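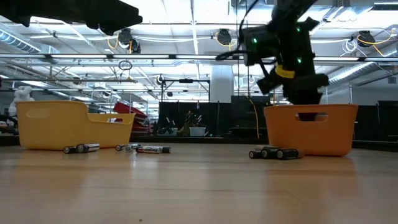 Most homes have a drawer where old and new batteries end up together, and after a year or two it is hard to tell which are which. This page explains how to test household batteries, how to store the good ones and how to get rid of the rest. You need a clear table and two containers that look different from each other. A yellow plastic bin and an orange one do the job well, with the AA cells tipped out on the tabletop in front of them. Decide before you start which colour is for keeping and which is for recycling, and write it on a bit of tape if more than one person will be sorting.

What you need

A cheap digital multimeter or a battery tester
Clear sticky tape
Two containers
A dry cloth
Rubber gloves, if any of the batteries have leaked

Step 1: Take out anything that has leaked

Look at the ends of each battery before you test it. White or bluish crust means an alkaline cell has leaked. Put gloves on, wrap it in a small plastic bag and put it straight in with the recycling. Don't try to clean it up and use it again. If the crust is inside a torch or a remote, dab the contacts with a cotton bud dipped in white vinegar, wipe them with a barely damp cloth and leave the battery cover off overnight.

Step 2: Separate the types

Alkaline and rechargeable cells look much alike, so read the label. Rechargeables normally say NiMH and give a capacity in mAh. An AA marked 2000 mAh is a typical example. Keep these apart from the throwaway kind, as the voltages in the next step don't apply to them. A rechargeable AA is rated at 1.2 volts and will seem flat if you judge it by the alkaline figures.

Coin cells should go into a lidded jar as soon as you find them. They are very dangerous if swallowed, so keep the jar well out of children's reach.

Step 3: Test the alkaline cells

Set the multimeter to DC volts. If it has a choice of ranges, pick the lowest one above 2 volts. Hold the red probe on the raised end and the black probe on the flat end.

1.5 volts or more: new or nearly new.
1.3 to 1.5 volts: part used. Fine for clocks and remotes.
Below 1.3 volts: little left. A wall clock may still run on it for a while.
Below 1.1 volts: recycle.

A meter like this puts almost no load on the cell, so a tired battery can read better than it performs. A tester with a battery setting gives a fairer answer. Mine is a Fisov with a plain needle and it has lasted for years.

Step 4: Recharge the rechargeables

Charge them fully and see how they get on in something you use every day. A cell that goes flat much sooner than the others has probably had its time. Don't put alkaline cells in the charger. They can leak or burst.

Step 5: Store the good ones

Keep them at room temperature in a dry place. The fridge is no help, and damp can form on them when they come out. Stand them all the same way up in a box with a lid, and keep them clear of keys, coins and steel wool. Square 9-volt batteries need a piece of tape over both terminals, as they sit side by side and are easily shorted.

Use batteries in matched sets. Mixing a new cell with an old one makes the old one more likely to leak.

Step 6: Recycle the rest

Many supermarkets and larger shops have a collection box near the door. Tape the ends of any lithium cells first. Don't put batteries in the household bin or in with your mixed recycling, where they can be crushed and start a fire.

Comments

Katia Vitale
Does the vinegar work on old NiMH leaks as well?

Reply from the author
Both kinds leave an alkaline residue, so a little vinegar is fine. Go easy with it and dry the contacts properly.

Necati Dursun
I write the month on each cell with a marker when I open the packet. The ones from July are still going in the kitchen clock.

Page last updated 2020-10-28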